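3.2. Les objets de toilette et leur place dans le logement

Les objets de toilette forment la catégorie la plus dispersée de notre corpus. Sur les 3 209 objets relevés au cours des visites, 3 025 ont pu être rattachés à une pièce et à un emplacement habituel. Les autres, sacs à main, trousses de voyage, contenu des poches, circulent trop pour que la notion d'emplacement ait un sens, et nous les avons écartés de l'analyse qui suit.

La brosse à dents occupe dans cet ensemble une position particulière. Elle est présente dans tous les foyers, elle est personnelle, et son remplacement se fait sans décision marquée : on en achète une autre avec les courses, on la pose à côté de l'ancienne, et les deux cohabitent parfois plusieurs semaines. Lors des entretiens, la plupart des enquêtés savaient dire sans hésiter laquelle était la leur, mais peinaient à en indiquer la marque ou la date d'achat. La couleur sert de repère principal. Dans les familles de Lamance, où l'enquête a été la plus longue, chaque enfant garde la même couleur d'une brosse à l'autre, et un changement imposé par le magasin suffit à provoquer une négociation entre frères et sœurs.

La figure 4 montre une brosse à dents en plastique bleu clair, à surface brillante, posée sur un plan à veinage de bois pâle. Le manche, étroit, s'élargit peu à peu, et un petit motif en relief y est moulé, trop peu marqué pour être lu sur le cliché. Les poils sont du même bleu pâle.

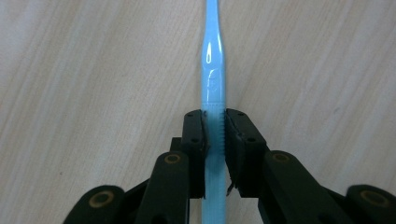 Figure 4. Brosse à dents bleu clair, partie centrale.

Les marquages en relief posent un problème pratique de codage. Nous avions prévu un champ « inscription » dans la grille, à remplir par transcription exacte. Pour les objets moulés d'une seule couleur, ce champ est resté vide dans un grand nombre de cas, le relief ne se distinguant du fond que sous un éclairage rasant. Hanan Sabbagh, qui a assuré le second codage, a proposé de séparer la présence d'un marquage de sa lisibilité. La grille révisée comporte donc deux champs, et les fiches antérieures au mois d'août ont été reprises dans ce sens.

Le rangement a été codé selon 5 modalités : gobelet, support mural, tiroir ou armoire, trousse, surface libre. La dernière est la plus délicate. Un objet posé à plat sur une tablette ou un meuble peut s'y trouver de façon durable ou n'y être que de passage, et l'observation seule ne permet pas de trancher. Nous avons retenu la réponse de l'enquêté lorsqu'elle était disponible. À défaut, l'objet a reçu le code « surface libre, statut inconnu », que nous traitons à part dans les tableaux.

Deux usages secondaires méritent d'être signalés. Le premier est le déclassement : la brosse usagée quitte le lavabo pour le placard d'entretien, où elle sert aux joints de carrelage, aux robinets ou aux semelles. Le second est la mise en réserve, avec des brosses neuves conservées pour les invités, souvent dans le même tiroir que les échantillons et les savons d'hôtel. Dans les deux cas, l'objet change de pièce ou de contenant sans changer de nom, et les enquêtés continuent de le désigner comme « une brosse à dents ». Notre nomenclature, reprise du projet Cadenov, classait les brosses déclassées avec le matériel de ménage. Nous avons préféré conserver le nom donné par l'enquêté et reporter l'usage dans un champ distinct.

Ce choix a un coût. Les comparaisons avec les inventaires Cadenov exigent une table de correspondance, et celle-ci reste incomplète pour les peignes et les limes.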